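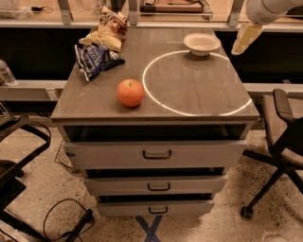 An apple, two snack bags and a small white bowl on top of a gray cabinet.

How to Pack a Week of Afternoon Snacks in 20 Minutes

I started doing this back in March, when I noticed I was buying something from the machine at work nearly every afternoon and then coming home too full for a proper dinner. Now I pack everything in one go, usually with the radio on, and I look forward to it more than I probably should!

What you need: 14 small containers with lids, a marker, some masking tape, and whatever fruit and crunchy things your house likes. Mine are the little square ones from Volow, but clean jam jars do just as well (they're heavier in the bag, that's all).

Step 1. Clear a spot at waist height and put all the food out where you can reach it. I used to work out of the cupboard, one packet at a time, and it took forever.

Step 2. Wash the fruit and dry it well with a clean towel. Apples go in whole. If you like yours sliced, do that the same morning and squeeze a little lemon over them. 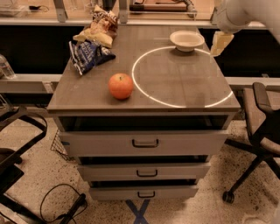 Step 3. Open the chips and crackers last, once the lids are all off and waiting, and put one handful in each container. Fold down the tops of the bags and clip them shut — a clothespin is fine — so whatever is left stays crisp.

Step 4. Tape a label on each lid with the day it's for. Anything with cheese or dip goes in the fridge and should be eaten within 3 days, so put those at the front.

My sister swears by adding a square of dark chocolate to each one, and I've come around to her way of thinking, though in summer it does get on everything. Wrap it in a bit of wax paper first.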